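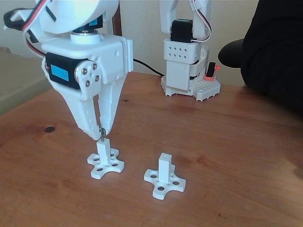 Why do my dried beans stay hard no matter how long I cook them?

posted by lentilsoup_mo in Cooking & Kitchen

Third pot this month. Kinuretti white beans, the big bag. Soaked overnight, rinsed, fresh water, simmered six hours and they're still chalky in the middle. Skins are coming off but the inside is like a crayon. I put in a can of tomatoes and the salt at the start, same as my old recipe says. Never had this problem before we moved to Jandham in September. Same pot, same recipe. Is it the beans or is it me? Would really like to stop throwing out food.

hobbsfield

The tomatoes are probably your main problem. Acid keeps the skins and the insides firm, so if they go in at the start you can simmer all day and not get anywhere. Cook the beans plain in water till they're soft all the way through, then add tomatoes, vinegar, wine, whatever. Same goes for molasses.

Salt is fine, ignore whoever says it makes them tough. I salt the soaking water.

Second thing is the move. Jandham water is hard, I lived out there two years and my kettle was a mess. Calcium in the water does the same thing to beans as acid does, more or less. Try a small batch in bottled water, just a cup of dry beans, no tomato. If that batch comes out soft you have your answer. Cheaper fix is a pinch of baking soda in the soak – small pinch, quarter teaspoon for a whole pot. Too much and they taste like soap and go to mush.

Old beans are the other possiblity. What's the date on the bag? If it's been in the back of the cupboard through a move I'd be suspicious of it.

bean_there_2

old beans. happened to me w a bag from the Fundgate market, no date on it, no idea how long it sat there. soaked it 2 days and still gravel. threw it out. buy from somewhere with turnover, the Delić on the corner by the station goes thru a lot of them

also get a pressure cooker

tallgrass_kitchen

Agree with most of the first answer. Adding a few things, typing this on a break so sorry if it's messy.

Check your simmer. If you moved you maybe have a different stove too? My last place had a burner that wouldn't hold a low boil with the lid off, water looked busy but it wasn't really bubbling. Lid on, slightly cracked.

Red kidney beans need a proper hard boil for ten minutes first, don't skip that, and don't do them from raw in a slow cooker. White ones I boil too, out of habit.

Don't toss the chalky pot. Drain off the tomato liquid and keep it, cover the beans with fresh water and a bit of baking soda, boil again. Won't be pretty but they usually give in and you can mash them. I got a decent dip out of a bad batch last winter – garlic, lemon at the very end, lots of oil.

And test them properly. Take five or six from different spots in the pot and bite each one. One soft bean means nothing.

lentilsoup_mo

Thanks all. Bag says best before last year, oops. Got a new one and did the small batch with bottled water, no tomato. Soft in under two hours. Going to try tap water and the baking soda next, will post if it works.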